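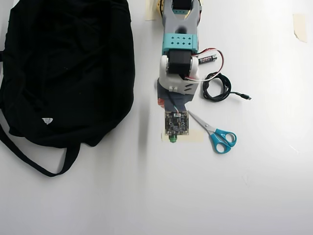

Black fabric bag, long straps, white tabletop. The wrinkles are where we started.

I own too many cloth bags. I want to get that out of the way up front, so you know who was asking the questions. They live in a heap on the hall closet floor, and the heap has a way of coming out to meet you when you open the door. So when a reader in Ellwood wrote to tell me about a woman who mends and sorts fabric bags for a living, out of a one-room shop called Poltum, I had my coat on before I finished the email.

She didn't want her name in print, which was fine with me. She has been at this for years, first as a side job for a luggage store and then on her own, and she talks quickly, with her hands, usually while holding somebody's zipper.

My first question was a dumb one. I asked what she does with a bag when it first comes in.

"I put it down flat and I leave it alone for a minute," she said. "People want me to start sewing right away. But if you lay a soft bag on a table and let it flop, it shows you how it's been carried. The folds go where they've always gone. If there's a hard crease across the middle, that bag has been stuffed in a drawer. If one strap is longer than the other, well, you always use the same shoulder."

I looked at my own shoulder. (She was right. It was the left.)

She likes a white surface for black bags, and she was pretty firm about it. Black cloth hides everything. Lint, dust and pale thread are easy enough to spot, but a thin place in the weave or a seam that has begun to pull can disappear completely. On white, she says, you get a clean outline, and you can see straight away whether the sides still run straight. She also moves a lamp down low, off to one side, so every wrinkle picks up a bit of gray along its edge.

"You read it like a map," she told me. "Soft wrinkles are nothing. Soft wrinkles mean it's cloth! It's the sharp little ones by the strap that I worry about."

Straps turned out to be her big subject. We must have spent half the visit on them. She sees more bags with bad straps than with bad anything else, and she thinks most of the damage happens at home, on hooks, with the bag still full. A person comes in from work, hangs up a bag with a laptop and a water bottle and a pair of shoes in it, and leaves it there until morning. All that weight sits on a couple of inches of stitching.

"I'd rather see it on the floor," she said. "I know, the floor's dirty. Wipe the floor."

What about long straps, the kind that loop down and get tangled in everything? I have a bag like that, and I'd been planning to chop the straps shorter with kitchen scissors. She put down the zipper for this one.

"Please don't. Cut webbing frays, and then you'll bring it to me and I'll have to be polite. Let them lie in a loose U, both going the same way, and tuck the ends under the bag. It takes no time. What you don't want to do is wrap them tight around the body, because then you've put a belt on it, and it'll have a waist forever."

I said my bags all had waists. She said she had figured.

Then I asked about folding, and this is where I had to get my notebook out properly, because I'd been doing it wrong in ways I didn't know were available. Her method goes like this. Empty the bag all the way, and turn it upside down over the sink or the trash to get the crumbs out. Close any zipper. Lay it down with the straps toward you and push the air out with your forearm, starting from the bottom. Fold the sides in so they meet, lay the straps up the middle, then fold in half from the bottom. Stop there. She doesn't roll, and she doesn't make those tiny tight triangles either, although she admits they look cute in a basket.

"The triangles are fine for thin grocery bags," she said. "For a bag with any body to it, you're fighting the cloth. And if there's a patch or a label sewn on, it ends up on a corner and gets rubbed. I can always tell. The stitching goes on one side and the patch starts to lift like a stamp."

She's fond of patches and labels, as it happens. She thinks a small white logo on a plain black bag does a real job, and the job has nothing to do with fashion. It tells you which way up the thing is. In a dark closet, or at the bottom of a car trunk, a black bag is just a black shape, and that one bright spot lets you grab it by the right end. When customers bring her bags with no marking at all, she offers to stitch on a scrap of pale tape near the bottom. Most say no. "Then they come back in April and say yes."

Her advice about where to put a patch was oddly specific: low down, and on the side that faces away from your body. Up high, it rubs on your coat.

I was curious about washing, too, and I suspect you are. She was calmer about this than I expected. Plenty of black fabric bags can go in cold water with a little mild soap, as long as the label inside doesn't say otherwise. She does hers by hand in a tub and hangs them upside down from the bottom seam with clothespins, so the straps don't carry the water. What she won't do is use a dryer. She did it once, with a bag from a line called Skilodis that she'd loved for ages, and the lining shrank while the outside didn't.

"It looked like a person wearing a child's shirt under a suit," she said. She still has it. It holds clothespins now.

And ironing? "If it makes you happy. Low heat, cloth in between, keep off the patch. I don't iron anything that's going to be full of potatoes by Tuesday."

Somewhere in there I confessed to the closet heap. I'd been hoping to get away without it. She asked me how many bags, and I said I didn't know, and she gave me the look a dentist gives you about floss.

She told me she once helped clear out a storage room for Jurance, a conference outfit that had been handing out black bags to everybody who walked in the door. There were 600 of them left over, all shoved in loose, handles knotted together like a bowl of noodles. It took her two days with a helper. She laid each one flat, looked it over, folded it and stacked it. Hardly any were damaged. They'd only looked like garbage because of how they were piled.

"That's your closet," she said. "You don't have bad bags. You have a bad pile."

Her rule for a household is three bags per person in regular use, and the rest put away somewhere you'd need a chair to reach. One for groceries, one for work or school, one that can get muddy. If you haven't climbed on the chair for a bag by the end of the year, give them away. I told her three seemed harsh. She said she used to tell people two.

I asked if she ever gets tired of looking at bags. She thought about it for longer than I expected, and went back to the zipper while she did.

"I get tired of backpacks," she said. "All those pockets, and there's always a raisin. A plain soft bag, no. You put it down on the table, it falls however it falls, and I still like seeing that."

I drove home and did the whole closet that evening, on the kitchen table, forearm and all. It took roughly two hours. I found a library card, a good umbrella and a pair of gloves I'd blamed my sister for. The black bag I use most turned out to have a seam going right by the left strap, one of those sharp little wrinkles she'd talked about, and I'm taking it over to Poltum next week. I haven't touched the scissors.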